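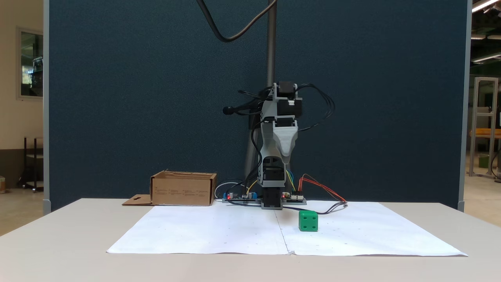 Pernutgate, room 1206, 09/02/2022

Paper and table layout for the bench. Writing this down so the next person to re-cover the table does not have to work it out from scratch.

Surface: white tabletop, covered at the front with two sheets of white paper joined into one. The seam runs front to back near the middle. One sheet wide enough for the whole area would be better, but the Plidell roll is too narrow and the wide stock from Sengar is back-ordered until November. Joined from underneath with thin tape, no tape on the top face. Slight creasing remains. Pressing the sheets flat overnight under the big cutting board helped with the curl at the ends and did little for the creases.

Marks: a few small faint ones on the paper. Left alone. Tried an eraser on an offcut first and it raised the fibers, which looks worse under the side lamp than the mark did. Replace the sheets when the marks become distracting, not before.

Arm position: near the back, base plate on the table, upright and folded when not in use. Pole stays directly behind it. Keep the thick black cable in its wide droop from above. Pulling it tight loads the connector.

Boards: one either side of the base motor. The one with the blue screw terminals goes on the left, the one with the white connectors on the right. Both have a red indicator. Orange and red leads go out to the right. The black cable on that side currently runs along the paper toward the front, and I would like it moved back by 30 mm or so and held with a clip. Not done yet.

Jumpers: yellow, green and blue, between the right board and the middle of the arm. Pushpa Vashisht asked for them to be sleeved. Agreed, but there is no sleeving of the right diameter in the drawer. Added to the Plindano order, 2 m, item 13 on the list.

Wire loops on the upper section stand well out from both sides. Check clearance by hand before moving anything taller than a mug past them. Do not tie them down to the links, they need the slack when the arm unfolds.

To do:
clip for the black cable
label both boards on the edge facing the user
second lamp, left side, to even out the shadow at the seam
ask Pushpa where the long steel rule went
cut a spare pair of sheets and store them flat on the top shelf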